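Small drawers still slow the machines down, Kunaveo trial finds

Opening a drawer, taking out what is in it and pushing it shut again is a job most people do without looking. For the machines being tested at Kunaveo, a housewares retailer with a stockroom and a returns counter on the same floor, it is still one of the hardest things on the list.

The company has spent the spring working through a set of everyday chores with Sesosmont, a small automation firm. The list has 41 tasks, and about half come from the shop floor: facing shelves, folding towels, sorting returned hangers, refilling the display organizers near the registers. The rest are household jobs, chosen because Kunaveo customers keep asking whether such a machine is coming to their kitchens.

The short answer from the people running the trial is that it is coming in pieces. Wiping a flat counter is close to done. Moving boxed goods from a cart to a shelf works on most runs if the boxes are the same size. Folding is slow. Anything with a lid, a latch or a sliding part goes badly more often than it goes well.

"A drawer is two problems," said Yatziri Jaramillo, who runs the trial for Sesosmont. "You have to hold the body still and move the drawer. If you only do the second part, the whole organizer comes with you across the table."

See-through plastic makes it worse. Cameras tend to pick up whatever is behind a clear wall and miss the wall. Jaramillo said the team switched from solid organizers to tinted clear ones in March, and the success rate on the drawer task fell sharply. It has come back part of the way since then.

Most of the learning material comes from people. A worker does the chore at a table, using a pair of hand-held grippers in place of bare fingers, and the recordings are used to train the software. By Tuesday the team had logged 1054 recordings across all tasks, with the drawer jobs taking up more of them than any other group. A session lasts 40 minutes, after which the worker takes a break.

Abundio Barrera, a stock supervisor at Kunaveo, has done many of the sessions himself. He said working with grippers changed his opinion of the machines – he had expected them to be faster by now, and he found that he was slow too.

"With my hands I would have it open and closed before you asked," Barrera said. "With those things on, I have to think about where to push."

Kunaveo has not set a date for using a machine during store hours. Barrera said the first real job would probably be overnight shelf work, where a dropped box does no harm and there are no customers in the aisle. Drawers and small parts would stay with the staff.

A smoke-tinted organizer on the work table, with the grippers used for the drawer task:

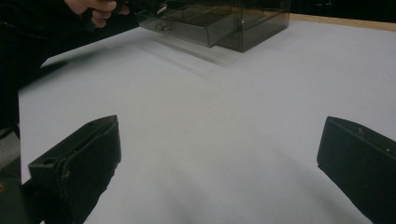
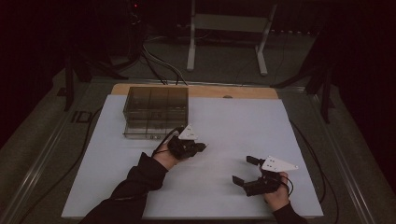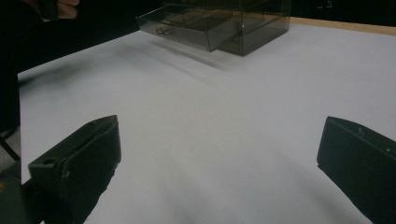

What comes next

Sesosmont plans to add a second table in the stockroom and repeat the drawer jobs with organizers of different sizes. Kindden, which supplies Kunaveo's storage line, has agreed to send samples with stiffer and looser drawers.

A separate trial at the Xolalpa warehouse will look at packing mixed orders, including glassware. Jaramillo said the two sites will share recordings, and that results from the warehouse will be posted when the first round is finished.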